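2026-02-23
by Dalar

So I've been on a tidying kick, and this week I finally got to electronics stuff. I own 11 half-finished projects (don't ask) and every one of them sheds wire. I found a jumper in my slipper! I also found a receipt from Drikstead for 200 resistors, which would explain the drawer.

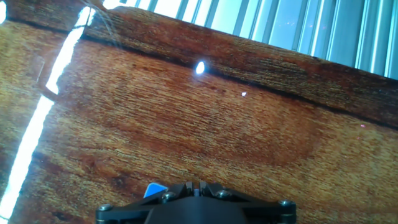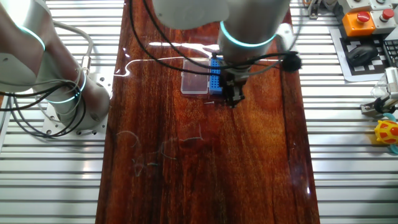
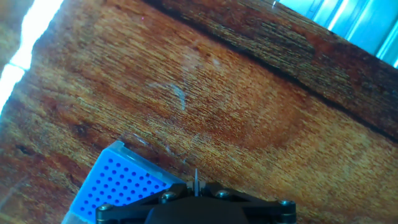
My big rule now is that small parts only come out on a surface I can see them on, and then they go straight back in a box. I used to work on a speckled gray mat from Jindthorpe and lost everything on it. Reddish-brown wood grain is so much kinder, because a bright blue breadboard just pops against it, and a clear plastic box set down right next to the board means I might even use it. Shiny lacquer does bounce the light back at you, so I'd move the lamp before I'd move anything else.

Next up is the cable bin, which I've been putting off since May. I have 2 labels left and a lot more cables than that, so wish me luck.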